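Kumivent Floor Pickup Rules: Your Questions

Who are these rules for?
Anyone running a gripper on cloth at the Lorance rooms, from first-day helpers to Murray MacDonald, who wrote most of them and still loves arguing over the wording!

How fast can I close the fingers on fabric?
Stay at 30 percent of full speed or lower. Cloth bunches up beautifully if you let it, and a slow close gives you time to stop.

Where should I pinch?
Take a fold that already sticks up from the pile. Don't press the tips into the carpet to get under a flat edge. Two tries on the same fold is the limit, then pick another one.

Can I reach in and straighten the cloth?
Only with the arm paused and your hand off the controls. Call "hands in" first, and wait for the answer (yes, even if you're sure).

How long is a shift?
Up to 60 minutes, then swap. Tired operators get sloppy, and the fun goes out of it too.

What counts as a good hold?
Fingers closed, with the fold gathered to a point between the tips. A soft blue piece on the carpet makes a lovely one to study, with the wide part of the fold above and the narrow end in the grip.

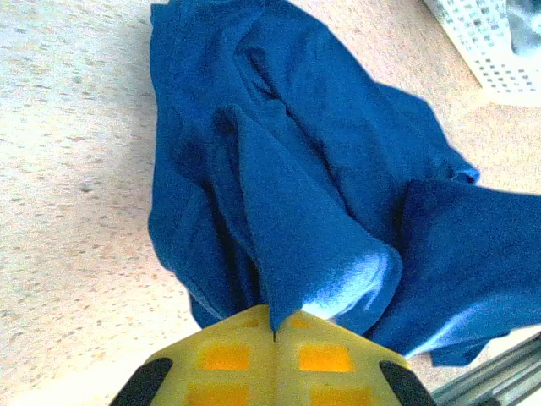
Where do I report a problem?
Write it in the Devadiga log before you restart. Rule 11 covers what to include.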